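Section 3: Setting Up Your Sorting Bin

Congratulations on owning a Zalletti household bin. You may have believed you already understood how a bin works. So did the customers whose calls to our service line persuaded us to write this section.

Before you start

Set aside 35 minutes. You will need the bin, a table, a damp cloth, and everything currently living in the drawer you don't like to open. If you bought the Pliltix label set, keep it in its sleeve until step 7. The adhesive is excellent and has no respect for second thoughts.

Caution: The bin is not a stool. It is not a sled, either, whatever the hill behind your house may suggest.

Placing the bin

1. Remove the bin from its carton and peel off the shipping film. The film is the shiny part that comes away. If what you are peeling does not come away, stop peeling.

2. Wipe the inside with the damp cloth and let it air dry. The walls slope, so water collects along the bottom edges. Tip the bin once to drain it.

3. Put the bin on a flat table at about the height of your elbows. If you push two tables together to get the space, check that their tops are level and keep the heaviest things away from the join.

Note: Floor placement is permitted. Your back will register its opinion by evening.

4. Leave a hand's width between the rim and any wall.

Filling the bin

5. Empty the drawer into the bin. Don't sort yet. People who sort at this stage find an old birthday card, sit down to read it, and are lost to us until dinner.

6. Spread everything in a single layer. If you can't see the bottom anywhere, you have overfilled the bin. Take half out and treat it as a second load.

7. Decide on your groups and label the trays. The Pliltix set has 9 printed labels, including "Miscellaneous." We argued against including it and lost. Use it once per household.

Caution: Never label a tray "Later."

Handling mixed loads

Most loads are mixed, and most trouble comes from treating everything in them alike. Work in this order.

8. Food comes out first. Fruit rolls into corners and is forgotten there, with results you will locate by smell. Wash it before it goes back in the kitchen.

9. Eyewear comes out second. Lift glasses by the frame and put them straight into a case.
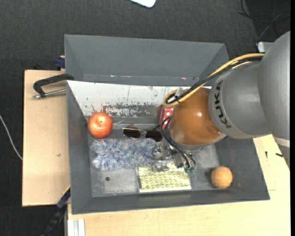 Soft things are the great hiding places of any mixed load, so they come out third. Shake them over the bin, never over the carpet, and look underneath before you declare the area clear. A shaggy blue, gray and white cloth or duster lying just below a pair of sunglasses can easily snag a thin metal frame, and this is why step 9 comes before this one. Boxes and packages may wait their turn. They stack, they keep still, and they make few demands. Balls go last, into a tray with a lid.

10. When the bin is empty, wipe it again and return it to its shelf. An empty bin left on a table will be full by morning. We have tested this.

Troubleshooting

The bin rocks. Check underneath for a pen. There is usually a pen.

The trays don't fit side by side. You may have the Wainwright trays, which were made for the older, narrower bin. They can be stacked instead, or exchanged with the original receipt, which is probably in the drawer.

The fruit has left a stain. Use warm water and a little dish soap. For darker stains, Ornisa cleaning paste (order code 887) may be applied with a soft cloth and rinsed off after 3 minutes. Do not use steel wool.

Somebody in the house has put everything back in the drawer. Return to step 5.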